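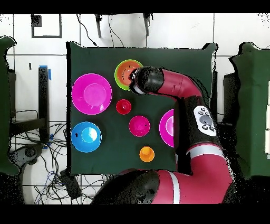
Trotdale Stacking Tableware, Mixed Colors: Long-Term Review
Reviewed by Relu Neagu, 28 March 2026

Trotdale sells this tableware as an open-stock range: plates, bowls and small cups in plastic, each piece sold singly or in a mixed carton. I bought mine as single pieces over two orders. They have been in daily use for 15 months, for snacks, for sorting small parts and for children's meals. The notes below cover shape, nesting, color, cleaning and wear.

Shapes and sizes

The large pieces have a broad rim and a center in a lighter shade of the same color. Magenta goes to pale pink, blue goes to pale cyan. Trotdale lists these as "wide bowls" on one page of its catalog and "plates" on another, and both names are defensible. The well is deep enough for cereal with a modest amount of milk, and shallow enough that a knife and fork can be used without hitting the wall at a bad angle. I would not serve a thin soup in one.

The small bowls hold a portion of nuts, sauce or cut fruit. The small cups are the least useful items in the range as drinking vessels. A child finishes one in two swallows. They work better as measures for dry goods and as egg-sized molds for rice.

There are no handles anywhere in the range. Hot food has to be carried by the rim, and the rim of the small bowls gets uncomfortable sooner than the rim of the large ones.

Nesting

Small bowls sit inside larger ones without jamming. The outer piece keeps its rim exposed, so the pair can be lifted together with one hand. Two large pieces of the same size stack closely and can hold suction when wet. A twist separates them.

The cups do not lock to anything. Stored upside down they stay put on a cloth and slide on a bare shelf. I keep them at the front of the cupboard for that reason.

Color

The colors are strong and easy to tell apart at a distance: magenta, blue, green, orange, red, yellow. In a household where each person keeps one color, this removes most arguments. Red and orange are the closest pair. Under a warm kitchen bulb I have picked up the wrong one more than once.

The finish is glossy enough to throw back a white highlight from an overhead light. On a dark tablecloth the effect is pronounced, most of all in the pale centers of the large pieces. 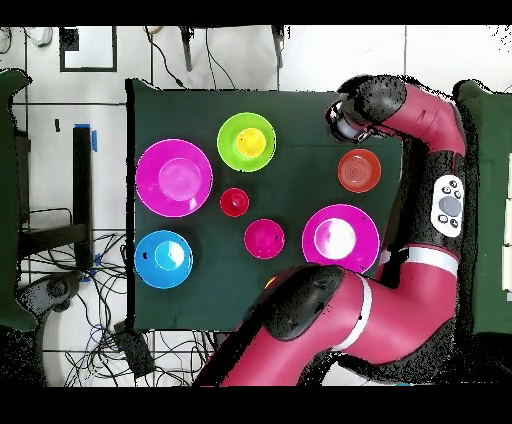

Cleaning

Warm water and a soft sponge are sufficient for most food. Tomato sauce left overnight put a faint stain in one pale center, which faded after three washes. Turmeric did not fade. The darker rims hide everything, so inspect the center first.

The ridged bowl needs more attention than the rest. It has concentric rings on the inside, and oatmeal dries in them. A brush clears it. A sponge alone does not.

I put one wide bowl through 30 dishwasher cycles on the top rack. It came out flat and true, with a slight loss of gloss on the rim. The piece washed by hand over the same period kept its shine.

Wear and durability

Drops from table height onto tile have produced scuffs on two rims and no cracks. Metal forks mark the pale centers with fine lines that show at an angle. Wooden and plastic utensils leave nothing I can see.

Ileana Văduva runs a playroom in Sidusberg with a much larger quantity of the same range and let me look through her shelves. Her oldest pieces date from June of the year before last. The rims were duller than mine and one small bowl had split at the base. The split piece had been used as a step by a toddler, so I do not count it against the product.

Compared with Fistow

The Fistow equivalent has thicker walls and a matte surface. It feels better in the hand and scratches less visibly. It also stacks higher - a cupboard shelf that takes the full Trotdale set will not close over the same number of Fistow pieces. Fistow sells only in single-color cartons, which rules it out for anyone who wants one of each.

Verdict

Good general-purpose tableware for children, picnics and sorting. Buy the wide bowls and the small bowls. Skip the cups unless you have a use for them as scoops. Choose either red or orange if the color has to identify the owner.

Rating: 4 out of 5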